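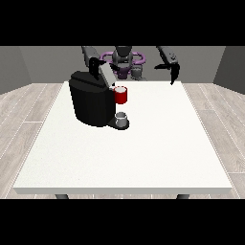 Do you need a real robot to get started with this kit?

You don't need any hardware at all. A laptop with a half-decent graphics card will run the whole thing, and the real arms can come later, or never.

I've had the Nedbridge bench kit installed since February and I keep meaning to write it up, so this is me finally doing it with a cup of coffee going cold next to the keyboard. The short version is that I love it. The longer version has a few grumbles in it.

What you get is a simulator, a stack of ready-made tabletop tasks and a two-arm robot to do them with. The coffee one is where I've spent most of my evenings. You get a white table, a black coffee machine, a red mug, a little gray cup, and after that it's up to you. I figured I'd play with it for an hour. It was past midnight when I looked up!

Setup took me 20 minutes, most of that downloading. The installer asks which task pack you want and I went with Nindcombe, the kitchen one, over Benach, the workshop one (drawers, bolts, that kind of thing). You can add the other one afterward. I wish the installer said so, I sat there dithering over it.

Driving the arms by hand is the best part. I use an old game controller, one stick per arm, triggers for the grippers. My first tries were awful. I knocked the mug off the table more times than I'd like to admit, and once I got both arms tangled up over the machine and had to reset. But it does click after a while, and then every run you save becomes something you can train on. I recorded 400 of them over a few weeks, which sounds like a chore and mostly wasn't. Put some music on.

The training side comes from an add-on called Lại, and it's built in well enough that I forgot it was a separate thing. Pick your saved runs, pick a model size, press go, come back later. My first model mostly waved at the coffee machine. The third one picks up the cup more often than it misses, and I may have cheered out loud.

Now the grumbles. The physics gets jumpy with small objects, and the cup is a small object. If a gripper closes on it at a bad angle it can shoot across the room like a bar of soap. The rooms are very plain too, gray walls and plank floor, and changing them means editing a settings file by hand. The help pages are good on training and thin on everything else, and I still don't know what the 3 extra camera presets are for.

I haven't moved anything over to real arms, so I can't tell you how well that goes. If you have, please leave a comment, I'd love to hear about it.

Next up I want to try the drawers in Benach. I'm told the bolts are evil.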